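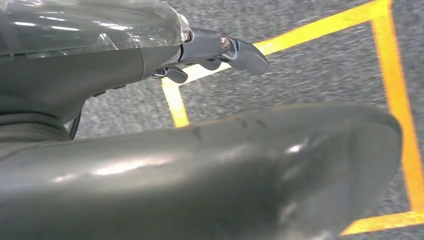 Gray jaw, clear cover, a fair amount of overhead light.

How to Get a Warranty Claim Paid Without Losing a Saturday

Every warranty is generous until you try to use it. I have filed a good many, first for my own appliances and then for relatives who heard I was "good at that stuff." The steps are dull and they work.

1. Find the receipt before you call. A card statement will do for most stores, though Dobre wanted the original slip and held out for two weeks. Thermal paper fades, so copy it the day you buy.

2. Read the exclusions. Skip the page with the handshake on it. My Raltik dehumidifier came with 3 years of cover, and the fan was left out of it. The fan is most of a dehumidifier.

3. Write down the serial number. It will be on the back, near the floor, in gray on gray.

4. File in writing. Phone calls are pleasant and leave no trace. Keep it short: what you bought, when, what it does now, what you want. If you want a refund, say refund. "Resolution" gets you a coupon.

5. Ask for a case number and put it in the subject line of everything after that. Mine at Fanora was 2,082, and the agent treated me much better once I could recite it.

6. Wait ten business days, then reply to your own message. Don't start a new one -- it sends you to the back of the line.

If they still say no, ask which clause they're relying on. Floarea Jitaru, who taught me this one, got $500 back on a stove that way in November.

Next: what to do when they offer store credit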